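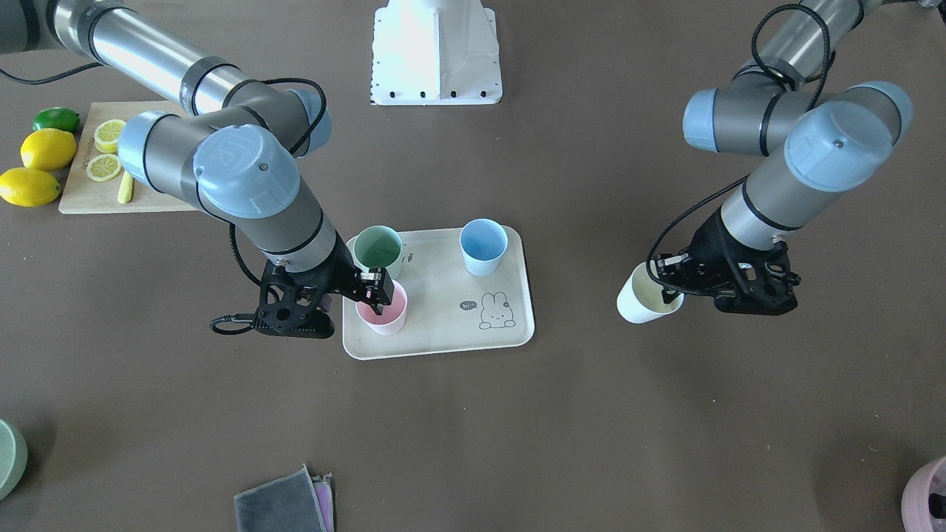
CHAPTER 4
Sorting Goods: How Stores Decide What Belongs Together

Chapter text by Kekeli Tsikata
Revised 2023-07-17

Learning Objectives

After completing this chapter, students should be able to:

Define department, category, subcategory and item, and use each term correctly.
Distinguish food, soft goods and hard goods, and identify products that do not fit easily within one group.
Describe the difference between a category based on supply and a category based on use.
Read a simple category tree and locate an item within it.
Explain how a change in classification can alter a sales report when sales themselves have not changed.

Key Terms

assortment
category tree
cross-placement
department
hard goods
item number
seasonal set
soft goods
use-based category

4.1 Introduction

Chapter 3 dealt with the movement of goods from the supplier to the receiving dock. At the end of that process, the store has taken ownership of a quantity of merchandise, checked it against the purchase order and recorded it. The goods must now be given a place. In a small shop this may be a matter of habit, settled years ago by the owner and learned by each new employee in turn. In a larger business it is a matter of written policy, and the policy has effects well beyond the sales floor. The group in which an item is placed determines who orders it, who is responsible when it does not sell, which shelf it occupies and which line of the financial report it appears on.

Consider a plastic cup. A store may treat it as kitchenware and place it beside plates and bowls. It may be treated as a party item and sold with napkins and paper tablecloths. A store near a lake or a campground may place it with coolers and folding chairs. The cup is the same in each case. The customer who is looking for it, however, walks in a different direction, and the manager who answers for its sales is a different person.

Classification is therefore a business decision. It should be made deliberately, recorded clearly and reviewed at set times. This chapter presents the terms used in making such decisions, the two main approaches to forming categories and the difficulties that arise when the two approaches meet.

4.2 The Three Traditional Divisions

General merchandise stores have long divided their goods into three broad groups. The divisions are older than the computer systems that now record them, and they reflect differences in how goods are bought, stored and handled.

Food. This group includes all items sold to be eaten or drunk. Food is set apart chiefly by its limited life. It must be dated, rotated and in many cases kept within a stated temperature range. Staff who handle it are subject to health rules that do not apply elsewhere in the store.

Soft goods. This group includes clothing, bedding, towels and other articles made mainly of cloth. Soft goods are ordered by size and color as well as by style, so that a single style may require many separate item numbers. They are strongly affected by season and fashion, and markdowns are a normal part of their life on the floor.

Hard goods. This group includes tools, cookware, furniture, appliances and most household articles of metal, glass, wood or plastic. Hard goods generally keep well. Their main costs in storage are the space they occupy and the money tied up in them.

Some stores add a fourth division for consumable goods other than food, such as soap, paper towels and batteries. Others place these items within hard goods. Either arrangement is acceptable provided that it is applied in the same way at every location.

Students should note that the word "soft" refers to the material of the merchandise and has no bearing on the strength of its sales. The phrase "soft sales" has a separate meaning, given in Chapter 9.

4.3 Levels of the Category Tree

A category tree is a chart that shows each group of goods together with the smaller groups inside it. Most trees used in retail have four levels.

The department is the largest unit. It usually has its own manager and its own budget. Housewares and men's clothing are departments in many stores.

The category is a group of goods within a department that customers regard as related. Drinkware is a category within housewares.

The subcategory divides the category by a feature that matters at the time of purchase. Drinkware may be divided by material, giving glass, ceramic and plastic, or by use, giving everyday, children's and outdoor.

The item is a single product with its own item number. A cup sold in four colors will have four item numbers if the store wishes to reorder the colors separately, and one item number if the colors always arrive together in a mixed case. The second practice saves work at the receiving dock but hides useful information – a store that records only mixed cases cannot learn which color is left over at the end of the season.

The depth of a tree should suit the size of the business. A tree with too few subcategories produces reports in which strong and weak items are averaged together. A tree with too many produces reports that managers do not have time to read. As a working rule, a subcategory should be kept only if someone in the business would act differently after seeing its figures.

4.4 Supply-Based and Use-Based Categories

There are two general approaches to forming categories. In the first, goods are grouped by where they come from. Items made of the same material, by the same kind of manufacturer, are ordered together, often from the same salesperson and under the same terms. Such groups are convenient for buyers. They also match the layout of many warehouses, where goods of similar weight and packaging are stored side by side.

In the second approach, goods are grouped by the occasion or task for which they are bought. A use-based category for school lunches might include bread, fruit, lidded containers and reusable bags. These articles come from separate suppliers and belong to different traditional divisions, yet a customer is likely to think of them together. Use-based categories tend to be convenient for the customer and demanding for the store. Responsibility is shared among several buyers, deliveries arrive at different times, and the display looks incomplete when one part of it is missing.

Most businesses combine the two. The permanent shelves follow the supply-based tree, and temporary displays at the ends of aisles are organized by use. Placing an item in a second location in this way is called cross-placement. The item keeps its original number and its sales are credited to its home department, wherever in the store the customer happened to pick it up.

4.5 Case Study: The Grerner Reclassification

Grerner is a regional chain of 21 general merchandise stores. For many years its drinkware category was divided by material. Plastic cups, glass tumblers and ceramic mugs were ordered by separate buyers and stood in separate aisles. The arrangement had been inherited from Drirkow, a wholesale firm from which Grerner had once obtained nearly all of its housewares, and the subcategories followed the pages of the Drirkow catalog.

When the company replaced its inventory system, the housewares office was asked to supply a current list of drinkware items. The list ran to 200 item numbers. On review, 63 of these were found to be assigned to subcategories that no longer had a buyer. They continued to be reordered by the old system whenever stock fell below a fixed level, and no manager received a report on them.

The company considered two proposals. The first kept the division by material and assigned each unattended item to one of the three existing buyers. The second, prepared by a team at the Soriano store, replaced the division by material with four subcategories based on use: everyday, children's, entertaining and outdoor.

Grerner adopted the second proposal, with one change. Ceramic mugs were kept as a separate subcategory, on the grounds that customers purchased them as gifts throughout the year and above all in December. The remaining items were moved to their new groups over a single inventory period.

The first reports under the new tree caused some confusion. Sales of children's drinkware appeared to have risen sharply, while outdoor goods, a department that had formerly included certain insulated cups, showed a decline. Neither movement reflected a change in customer behavior. Items had been transferred from one line of the report to another, and the comparison with the prior year had not been adjusted. The finance office later restated the earlier figures under the new categories so that the two years could be read side by side.

Questions for review of the case are given at the end of Section 4.9. Students may find it helpful to sketch both versions of the drinkware tree before continuing.

4.6 Items That Resist Classification

Every tree contains items that could reasonably be placed in more than one group. A cloth lunch bag with a plastic lining is a soft good by material and a kitchen article by use. A gift basket may hold food, a towel and a mug, and it is sold at a single price. A cutting board may be stocked with knives, with bakeware or with serving pieces.

Written policy should state how such cases are decided. Three rules are in common use. Under the rule of greater value, a mixed item is placed with its most expensive part. Under the rule of stricter handling, it is placed with the part that requires the most care, so that a basket containing any food is treated as food. Under the rule of first placement, it remains wherever it was first entered until a formal review is held.

The rule of stricter handling takes priority wherever health or safety requirements apply. The choice between the other two is left to the business. Nuterau, a mail-order seller with 800 items in its gift line, applies the rule of greater value to all goods that contain no food and reviews each disputed item once a year. Its procedure is examined in detail in Section 4.7, which also introduces the forms used to request, approve and record a transfer between categories.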